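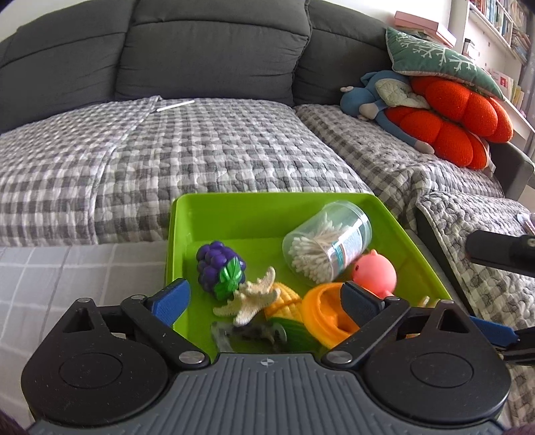 Progress report to Stekico, April 2018
Household handling by demonstration, second stage
Prepared by Ynyr Ifans, project lead, Hultonberg

1. Where we are

The aim of this stage is to collect demonstrations of small household handling tasks, done by people with the hand-held gripper, and to train the arm at Hultonberg from them. At the end of this period we hold 1230 recorded demonstrations, against none at the start of the stage. Of these, 624 have been checked and passed for training. The rest are waiting to be checked, and that is the main thing holding us up.

Training on the passed set has started. Huw Beddoe has the first model running on the arm, at low speed and with a person at the stop button. I would not read anything into its behaviour yet.

2. Collection

Recording moved out of the workshop in March, as agreed at the last review. The demonstrations now come from furnished rooms, and the trays are put down wherever a person might put one down: on sofas, beds, low tables and floors. A tray on a sofa does not sit level and it shifts when the fingers press on the side wall. The workshop bench never gave us that, and the early models trained on bench recordings alone did badly on anything soft.

The objects are small toys and household items. We have kept to things with awkward shapes – a toy starfish with bumpy arms, a bunch of toy grapes, a corn cob with its husk, a rubber pig, a tub of cotton swabs. Items are allowed to overlap in the tray. Dela Tsikata wrote the object list and she changes part of it between sessions so that the model does not learn one fixed set.

Each person doing demonstrations has a short training session first. The instruction is to move at an even pace, to close the fingers fully before lifting, and to leave a failed grasp in the recording and carry on. Some people were restarting after every slip, and we lost a good deal of useful material that way before we noticed.

3. Equipment

We are working with two-handed recording for the longer tasks and single-handed for the rest. The textured grip pads have held up better than the smooth ones they replaced. Pads are now checked before each session, and Alun Gethin keeps a log of changes.

We had 6 days with no recording in March while a batch of finger linkages went back to Maddocks. The pivots had worked loose. The replacements have given no trouble so far. The cost was covered by the supplier and does not appear in the figures sent with this report.

Remote control of the arm was meant to provide a second source of demonstrations. It is slow. An operator using the remote station takes far longer over one tray than a person with the hand-held tool, and the movements are jerky, with long pauses. We propose to keep remote control for corrections only, where the operator takes over when the arm gets stuck, and to put the freed hours into checking.

4. Checking

Gwenllian Prothero checks every recording by eye for dropped tracking, blocked views and wrong labels. The labelling software from Nuvico was delivered late and still needs the task name typed in by hand. A fix has been promised. Until it arrives we have moved one further person on to checking for half of each week.

5. Next period

Clear the checking backlog.
Add drawers and lidded boxes to the task list.
Run the arm on trays of objects left out of the training set, and report the results in full, failures included.
Decide on the remote station after the first month of corrections.

6. Request

We ask Stekico to approve moving the unspent remote operation hours to checking. No extra money is needed. We would need a reply before the next set of sessions is booked, as the checking hours have to be fixed at the same time.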